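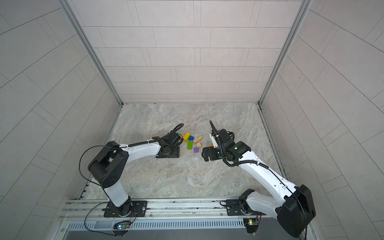 Should a person who can't cook very well invite people to dinner? I think she should do it often, and she should do it before she feels ready.

I have held this opinion for only a few years. Before that I believed what my mother believed, that guests are a kind of exam. In our house the good plates came out at Easter and for my father's boss. The soup was tasted so many times by my mother that I wondered how any was left for the rest of us. When the guests went home she would sit down, finally, and tell us what was wrong with the meat.

I brought this habit with me when I moved to Skorkcombe. I had an apartment with a stove, a table and four chairs, and for almost two years I invited no person to sit on the other three. I told myself that I was practicing. I had a notebook with 47 recipes copied by hand, and I had cooked maybe half of them, always alone, always on a small plate in front of the radio.

My neighbor Sosina Birhane ended this. She knocked at my door in February, at seven in the evening, because her oven had stopped with a chicken inside it. Could she finish it in mine? Of course she could. It needed another 40 minutes, and it would have been strange to stand in the kitchen and look at each other, so I made what I had, a pot of lentils that I had salted two times by mistake. She ate them with a lot of bread. The chicken was a little dry on one side from its travel. We sat until after eleven, and when she left I understood that I had given a dinner party.

Since then I have eaten at many tables and I have started to notice which evenings stay with me. At the home of Ditte Eyvindsson the potatoes are often hard in the middle, and she puts them back on the stove while we wait and talk, and nobody minds the waiting. Another acquaintance, whose name I will keep to myself, serves five courses and stands up between all of them. I could describe every one of her sauces to you, but I could not tell you how she is.

I don't want to be unfair to people who cook beautifully. Tamara Moldovan makes a cabbage pie for which I would walk to Flurnstead in the rain. She also sits down when we sit down. Skill is a good thing to have in a kitchen. My argument is with the idea that it must come first, and that until you have it the door should stay closed.

Some friends disagree with me. Aranka Sipos says that food is a form of respect, and that if you ask someone to cross the town in the evening you owe them something better than soup from yesterday. I have thought about this a lot. She is right that a host owes something. I would say she owes a warm room, enough to eat, and her attention – and the third one is the hardest to give when you are watching a soufflé. Also, soup from yesterday is usually better than soup from today, and Aranka knows this very well.

There is the question of money too. A magazine dinner, with the cheese and the two kinds of wine, costs more than many of us can spend on one evening. If this is the standard, most people will invite guests once a year or never. Beans are cheap, and so are eggs. A friend can bring the bread, and in my experience she is happy to be asked.

I still copy recipes. I still burn onions when somebody tells a good story near the stove. Next week there will be five of us, so Sosina will carry a chair down the stairs, and I plan to make the lentils again, with salt one time only.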